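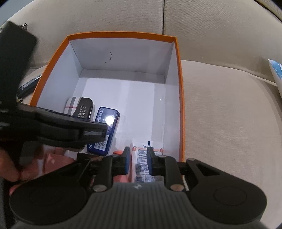
## Re: Kiste mit den Dosen – wer nimmt was?

Hallo zusammen,

kurz zwischendurch, muss gleich los. Kiste steht jetzt bei mir auf dem Sofa, die weiße mit dem orangen Rand. Bisher drin: die zwei Dosen (die dunkelblaue und die mit dem Streifenmuster an der Seite) und ein weißes Päckchen, Vaseline wenn ich den Aufdruck richtig lese. Platz ist noch reichlich, vor allem rechts oben.

Kazimiera Krajewska schrieb im April:

> Liebe Liste,
>
> ich löse das Bad- und das Teeregal auf, bevor der Umzug losgeht. Wegwerfen mag ich nichts davon. Mein Vorschlag: alles Kleine in EINE Kiste, die geht dann reihum durchs Haus, jeder nimmt was er braucht und legt rein, was er loswerden will.
>
> Zwei Bitten: keine offenen Tuben, und nichts über 550 Gramm, sonst wird das Ding zu schwer für die Treppe. Die große Box von Wedoto habe ich noch im Keller, falls die kleine nicht reicht.
>
> Was steht eigentlich auf den Dosen? Ich kann kein Chinesisch und hab sie selber nur geschenkt bekommen.
>
> Gruß
> Kazimiera

Zu den Fragen:

- **Aufschrift:** kann ich auch nicht lesen. Auf der gestreiften steht vorne was mit mehreren Neunen hintereinander, die Blaue hat unten einen Strichcode und seitlich die Buchstaben SU. Wenn jemand Chinesisch kann, bitte melden!
- **Große Box:** brauchen wir glaub ich nicht. Erstmal die kleine voll machen.
- **Schwarzer Strich innen:** an der Rückwand ist so ein gebogener Strich mit Fleck am Ende. Ich probier es heute abend mit Schmutzradierer, wenns nicht weggeht bleibt er halt.
- **Schwere Sachen:** die gehen extra, Abholung über Stidlow. Nicht in die Kiste stopfen, bitte.

Wer die Dosen haben will (auch leer, für Knöpfe oder Schrauben taugen die ja immer), schreibt mir bis 19 Uhr, danach stell ich alles in den zweiten Stock weiter. Das Päckchen würde ich sonst selber behalten, falls sich keiner meldet.

Und bitte an die Liste antworten, nicht nur an mich, letztes mal hatte ich die Hälfte doppelt vergeben und musste dann rumtelefoneiren.

Gruß, bin weg
Jule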